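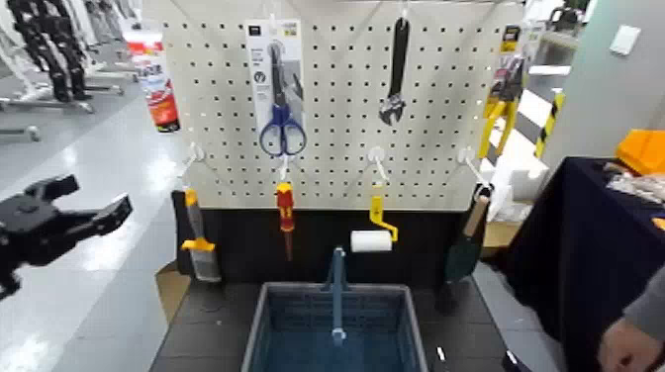

Visit Report: The Clirura Arcade Archive, Endbridge

Posted 2021-12-28

The Clirura collection opens to the public on a handful of days each year. I went to the September session in Endbridge. Admission was by timed slot, and each slot lasted 35 minutes in the cabinet hall plus as long as you liked in the paper archive.

The hall has 44 cabinets on the floor, all set to free play. Most are raster games from the early 80s on their original monitors. The vector machines are kept in a separate row with the lights down and are switched off between slots to spare the deflection boards. Two were out of service when I was there, one with a failed high-voltage supply and one waiting on a control panel overlay.

Taner Dönmez gave the technical talk. He covered capacitor replacement, connector corrosion and the archive's policy on switching power supplies. The policy is to fit a modern supply only where the original transformer is dead, and to bag the original parts and store them inside the cabinet. He also passed around a board with battery damage. The leak had reached the address decoder and lifted several traces. Repair was done with jumper wire on the solder side, and the board now passes its RAM test but still drops one sound channel when warm.
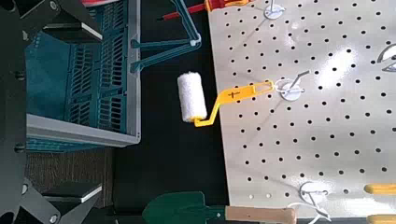

Paint roller on the pegboard.

The paper archive takes up the rear rooms. It holds 1326 cataloged items, mostly operator manuals, dealer flyers and service bulletins. Elsa Tikkanen runs the catalog and showed us how entries are built. Each flyer is recorded by publisher, print code, paper size and fold pattern. The fold pattern matters more than I expected. Flyers mailed to operators were folded in thirds, while show handouts were usually left flat, and that is sometimes the only way to tell two printings apart.

The best group is the Nieminen donation, a run of distributor paperwork bought as one lot from the Cendurcombe warehouse sale. It includes price sheets with handwritten changes and four conversion kit manuals I had not seen before. One of them lists DIP switch settings that disagree with the sheet most people use. I copied the table and will post it once I have checked it against a board.

Scans are available on request at 600 dpi. There is no online viewer yet. Photography without flash is fine in both areas, but the reading desks are short on outlets, so bring a charged laptop. Parking is behind the building and was full by late morning.

Share this post | 4 comments

Comments

joystick_lag: Which manual has the different DIP settings? I have a kit board that never matched the sheet.

vectorhead: Was the color vector cabinet running? It was down on my visit.

Author: It was running. The two dead ones were both black and white.

M. in the basement: Missing sound channel when warm — I would check the op-amp before the custom chip.

Related posts
Reading Print Codes on Arcade Flyers
Monitor Chassis Swaps: What Fits What
Storing Marquees Flat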